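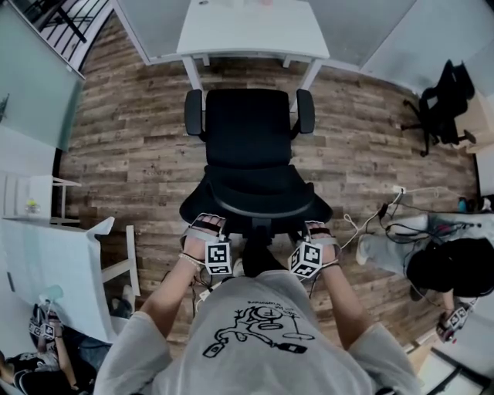 Office chair keeps sinking, and now it leans too. Is the "lift cylinder" swap worth it or a waste of money?

Posted in Furniture & Fixing

Anca Iordache
I have a black office chair, padded seat, two armrests, five-star base, wood floor under it. Bought it secondhand in March from a place in Girgate that was clearing out desks. For a few weeks it was fine. Now it drops to its lowest setting over the course of a morning, and when I lean on the left armrest the seat tips a little that way and clicks.

I've read the usual advice and I don't believe much of it. One video says to put a hose clamp on the column and it's fixed forever. Another says a piece of plastic pipe. A third says you must replace the cylinder, and happens to have a link to a cylinder. The label underneath says Trunby but there's no model number I can find, and the one part I found listed for "Trunby and similar" doesn't give a single measurement. Similar to what?

So before I spend anything:
Is the lean the same problem as the sinking, or two problems?
Does the clamp trick work for anyone past the first week?
Can I get the old column out without special tools? Everyone in the videos does it in one tap and I don't buy that for a second.

I weigh well under 300 lbs, so please don't tell me it's overloaded.

Detlef Strobel
Two problems, most likely. Sinking is the gas cylinder losing its seal. The lean with a click is usually bolts, and you can check that for free. Turn the chair upside down on a blanket. There's a metal plate between the seat and the column, normally held by four bolts, and the armrests have their own. Put a hex key on every one. If any of them turns easily, you've found your click. If they're all tight, look at the plate itself for a crack near the weld. A cracked plate means stop sitting on it, and I wouldn't bother with a cylinder at that point.

Clamp trick: it holds the chair at one height by stopping the plastic sleeve from sliding. That's all it does. You lose the adjustment, and mine slipped on the bare steel until I put a strip of rubber under it. After that it held for 8 months, then I got sick of it.

Getting the column out: you're right to doubt the one tap. The base came off mine with a rubber mallet, hitting the bottom of the column while the base hung free. The top end was another matter. I used penetrating oil, left it overnight, and then a big pipe wrench, twisting back and forth. It took most of a Monday evening. Wear gloves, and don't heat it or drill it, there's pressurized gas in there.

Measure before you order. You want the diameter where it goes into the base, the length of the body and the travel. Ignore "universal." Most are the same diameter, but the length is where people get caught, and then the seat is too high for the desk.

dinow_fan
just get a Dinow chair, had mine 7 years no problems

Anca Iordache
Two of the plate bolts were loose enough to turn by hand. Tightened them and the click is gone, the lean mostly. It still sinks. I'm not paying for a new chair on the word of somebody with the brand in their name, so I'll measure the column this weekend and see what turns up.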